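HOSP 1211 - Front of House Fundamentals
Week 12 handout: The round table
Prurnside Campus, notes by Waqas Awan

Read before the tutorial. Last year's version is still floating around the student drive and has the wrong room on it, so bin that one.

1. Why round

A round table has no head, which is the usual reason given for buying one. In practice people will find a head anyway. It is the seat facing the door, or the seat with the wall behind it, and the senior person in any group will be in it before you have put down the menus. Watch for this at your placement venue and write down how long it takes.

Geometry matters more than symbolism. At a rectangular table you talk to the person opposite and the two beside you. At a small round one everybody is in one conversation whether they like it or not. Past a certain diameter that falls apart, and guests end up shouting across a centrepiece. The Jitthorpe reading (in your course pack, the badly photocopied one) is good on this.

2. Colour and surface

Coloured tops came up in the April session and we ran out of time, mostly my fault. Red is the one people argue over. Operators will tell you it makes diners eat faster, and they will tell you this with great confidence and no source. What I can say is that a deep red hides a wine ring and does nothing at all for a white crumb.

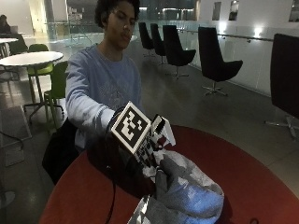
Sheen is the other half of it. A top with a bit of gloss picks up whatever is on the ceiling, so sit down at the table before you sign off on the lighting. Do it in the guest's chair. Managers inspect tables standing up, and guests very rarely dine that way.

3. Reach

Work out what a seated person can get to without leaving the chair. On a round top the near edge curves away from you on both sides, so elbows have less to rest on than you'd think, and anything in the dead centre belongs to whoever has the longest arms. Put the salt there and you have started a small war. Cords are worse - if a table lamp or card reader needs one, settle the route before service.

4. For the tutorial

Read the Sandhu case (the cafe refit at Wonari, pages 12 to 20). The owners swapped every square table for a round one and lost almost 70 seats, then blamed the chef. Come ready to say what you would have told them, in language you could use to a paying client.

Seating plan exercise is due Jun 17, 2017. Drawn to scale, please. A circle traced around a coffee mug is not to scale, and I can recognise the mug.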